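Family open day at the Tuden centre, Listusbridge 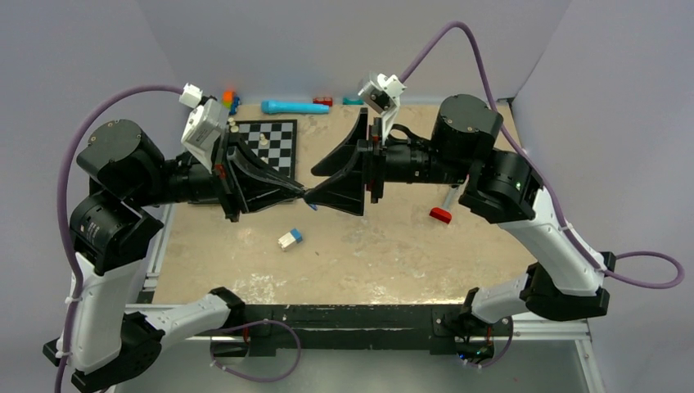

We went with three children, aged two, five and nine, and stayed from just after opening until the middle of the afternoon. The Tuden centre is an indoor play and activity building on the Caltden side of Listusbridge, and the open day in June 2026 was the first time all of it had been open to families at once. Normally you book one part or another. On the open day you paid once at the door and went where you liked.

Getting there

The car park takes more cars than it looks from the road, but the bays are narrow and getting a baby out of a car seat on the far side was awkward. We ended up unloading in the lane and then parking. The bus from the station stops at the end of Caltden Road and it is a 10 minute walk from there, flat, with a pavement all the way. One crossing has no lights. Bikes can be locked to the railings by the side door.

Going in

There were two queues, one for people with tickets and one for people without. The ticket queue moved faster. Wristbands were handed out by age, green for under fives and orange for everyone else, and staff did check them at the toddler room. Pushchairs have to be left in the lobby. It is watched, but I would take your purse out of the basket.

Sille Arnardóttir, who manages the centre, told me they had sold 429 tickets in advance and were expecting roughly 700 people over the day. It was busy by eleven. From half past twelve it thinned out, and if I went again I would go then and have lunch first.

The toddler room

Carpeted, with a low gate that adults can step over and two-year-olds can't. There is a ball pit, a soft slide, a row of activity panels on the wall and a mat for babies who aren't crawling yet. Seating is a bench down one side, which filled up quickly. Our youngest stayed in here for an hour and cried when we left. The panels are set at two heights, so a child who is only just standing can reach the lower ones.

The room was warm. Dress them in layers.

The main hall

The climbing frame has three levels and adults are allowed on it, though the tunnels on the top level are tight. Socks are compulsory. They sell them at the desk if you forget. Our five-year-old managed the first two levels alone and wanted help with the rope net to the third. The nine-year-old went round it several times and then said she was bored, so I would put the upper limit for the frame at eight or nine, whatever the sign says.

Noise is the main drawback. It is a high hall with a hard floor and it echoes. There is a quiet room off the corridor with beanbags and dimmed lights, and you can ask for ear defenders at the desk. Only a few pairs were left when we asked.

Workshops

These ran upstairs and had to be signed up for on the day, on a sheet by the stairs. The nine-year-old did a kite-making session led by Preben Grímsdóttir, who was patient with a group of mixed ages and kept it to time. The kites are paper and string and she took hers home. There was also a drumming session, which was full, and a story half-hour for the under fives that you could just walk into. A lift goes up to this floor, next to the toilets.

Food

The café is run by Rostami and the menu is short: toasted sandwiches, soup, jacket potatoes, cake, and a children's box with a sandwich, fruit and a drink. We waited twenty minutes at noon. High chairs were clean but there were only four of them. They will heat a bottle. You can eat your own food at the picnic tables outside but not in the café, and this was enforced politely.

Toilets and changing

Changing tables are in the women's, the men's and the accessible toilet. All had paper and soap when we used them, including late on. There is no step for small children at the basins.

Outside

The garden is 897 square metres according to the board by the gate, and about half of it is grass. There is a sandpit with a cover, a water pump that needs two children to work it, and a path for scooters. No shade over the sandpit. The gate to the lane has a high latch and was kept shut.

Going again

Ordinary sessions are two hours and can be booked online or at the desk. The toddler room has its own sessions on weekday mornings in term time. Arnardóttir said another open day is planned for February, indoors only, with the garden closed for new paths. We will probably book the toddler room before then and leave the older two at school.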